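Skimetti Reunion Episodes Listing: README

Version 3

Contents of this release

The Skimetti Reunion Episodes Listing is a record of television reunion specials, anniversary episodes and one-off revivals of comedy and drama series. It is maintained by Skimetti and issued twice a year, in May and November. The present release holds 114 entries. Of these, 96 refer to programmes that have been broadcast in full, and the remaining entries refer to programmes that were announced and later withdrawn, or that were recorded and never shown.

The listing is supplied as one plain text table, with one row for each special. A second, shorter table gives the parent series. The two are joined by the series code, which appears in the first column of both.

Scope

A programme is included when it meets both of the following conditions. It must bring back at least two members of the original regular cast, and it must have been made after the parent series had ended. Clip programmes presented by a single former cast member are left out, as are charity sketches shorter than ten minutes. Full revivals that ran to a second series are treated as new series and are recorded only in the parent table, with a note in the remarks column.

Unscripted reunions, in which the cast appear as themselves, are held alongside scripted ones. The column headed "form" separates the two. Where a programme mixes both, such as a studio conversation with a newly written scene at the end, the form is given as "mixed" and the running time of the scripted part is entered separately if it is known.

Columns

series_code: four letters, fixed for the life of the listing.
title: the title as broadcast, with subtitle.
form: scripted, unscripted or mixed.
gap_years: whole years between the last regular episode and the special.
cast_returning: number of original regular cast members who take part.
cast_original: number of regular cast members in the final series.
running_time: in minutes, without advertisements.
status: shown, withdrawn or unshown.
remarks: free text.

Empty cells mean that the information was not found. A zero is a true zero and should not be read as missing.

Sources and checking

Most entries were compiled from printed programme guides and on-screen credits. Every entry marked as shown was checked against the closing credits by one person and then read again by another. In 19 cases the credits and the printed guide did not agree on who had taken part, and the credits were followed. The remarks column says so in each case.

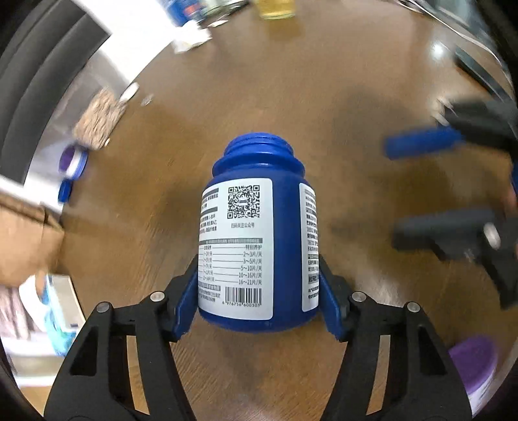

Entries for withdrawn programmes rest on weaker evidence. They depend on announcements, which often name cast members who had not yet signed a contract, and the cast_returning column for these rows should be treated with caution. Users who wish to compare planned and completed reunions are advised to work from the remarks as well as the figures.

The Pulden additions

Pulden, a small archive of regional television listings, supplied 46 entries that were new to this version. These cover mainly local drama and children's comedy, two areas in which earlier versions were thin. The Pulden material used a different rule for running time, counting advertisements where they had been shown. The times have been corrected where a recording could be consulted - elsewhere the cell has been left empty.

Known problems

Cast members who joined late in a series are counted as regulars if they appear in the opening titles. This favours programmes with long title sequences. Recast parts also cause difficulty, and the present practice is to count both actors.

Specials divided into two parts for broadcast are held as one row. Versions 1 and 2 split them, so row totals from those versions should not be compared directly with the present one.

Use and citation

The listing may be used freely for teaching, private study and journalism. Commercial use requires written permission. Please cite it as "Skimetti Reunion Episodes Listing, version 3", and state whether withdrawn and unshown programmes were included in any totals.

Maintenance

Corrections are handled by the El Khatib and Daris desk at Skimetti. A correction should give the series code, the column concerned and the source. Those received before the end of September are considered for the November release, and later ones are held over until May. Series codes are never reused, even when a row has been removed.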